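Books > Festivals
September, staff writer

The Odera crime fiction festival has two sites for its next edition, with readings at Hamel and panels at Idivel. The programmer says the split was decided on capacity.

"Hamel seats 892. Idivel takes 1000 once the balcony is open," she says. "We sold 1486 passes last year, so one hall was never going to do."

The theme is translated noir set in ports. Publishers submit finished copies only, and Enier, the short-novel prize, is judged from the translation alone. "The jury does not read the original. We score plot, dialogue and the English."

Signings follow each panel and close at 6 pm.

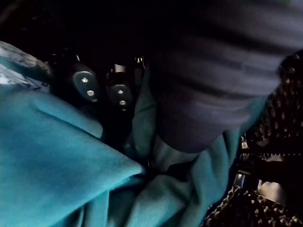

Passes and access

Passes cover both sites. Single panels are sold at the door, subject to space.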